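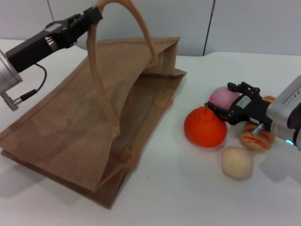 Where Does Jute Come From?

Look around a kitchen, a garage or a garden shed and you may find something made of jute. It is used for shopping bags, sacks, string, rugs and the backs of some carpets. It is usually light brown and feels rough. Jute is a plant fiber, like cotton and linen, but it comes from a different part of a different plant.

The plant

Jute grows in warm, rainy places. Most of the world's jute comes from India and Bangladesh, where big rivers spread rich mud over flat land. Farmers sow the seeds in spring, and the plants shoot up fast. In four or five months they can be taller than a grown-up. The stems are thin and straight, with most of the leaves near the top. If the plants are left alone they make small yellow flowers.

People eat the young leaves of some kinds of jute. They are cooked in soups and stews in parts of Africa, the Middle East and Asia.

Getting the fiber out

Cotton fiber grows as fluff around the seeds. Jute fiber is hidden in the stem, between the outer skin and the woody middle. It is stuck there by a kind of natural glue, and pulling it off a fresh stem would break it.

Farmers cut the stems close to the ground, tie them in bundles and leave them in the field for a few days until the leaves drop off. Then the bundles go into a pond or a slow stream and are weighed down so that they stay under. Tiny living things called bacteria eat away at the glue. This step is called retting, which is an old word related to "rotting." It takes two to three weeks, and it smells bad. If the stems come out too soon, the fiber will not come loose. If they stay in too long, the fiber gets weak.

When the bundles are ready, workers stand in the water and strip the fiber from the stems by hand. They rinse it and hang it over bamboo poles in the sun. Dry jute looks like long, shiny blond hair. The leftover sticks are used for fences and for cooking fires.

From fiber to cloth

The dry fiber is sorted, pressed into bales and sent to a mill. At the mill it is sprayed with oil and water to soften it. Machines with rows of metal pins comb the strands so they lie in the same direction. Other machines twist the strands together into yarn. Twisting is what makes yarn strong, because the strands press against each other and cannot slide apart easily.

The yarn is then woven on a loom. Some yarns run the long way and are called the warp. Others cross over and under them and are called the weft. In coarse jute cloth the yarns are thick, and you can follow a single one with your finger. Cloth like this is often called burlap in the United States. In Britain it is called hessian.

What jute is good for

Jute is strong and does not stretch much, so it works well for sacks of potatoes, rice or coffee beans. Air can pass through the cloth, which helps keep the food inside from getting moldy. It does not like being wet for a long time. A damp jute bag should be hung up to dry.

Plain jute rots away in soil. Gardeners wrap it around the roots of young trees and plant the whole thing.

Try it yourself

You need a piece of jute string as long as your hand.

Untwist one end and pull it into single fibers. Try to snap one fiber. Then try to snap 11 fibers held side by side. Now twist the 11 fibers together tightly and try again. Write down what you notice each time.

Words to know

Bale: a large bundle pressed tightly together
Fiber: a long, thin thread from a plant, an animal or a factory
Loom: a machine or frame for weaving cloth
Retting: soaking stems so the fiber comes loose
Yarn: fibers twisted into one long strand

Written by Maureen Rudd for Kindiditz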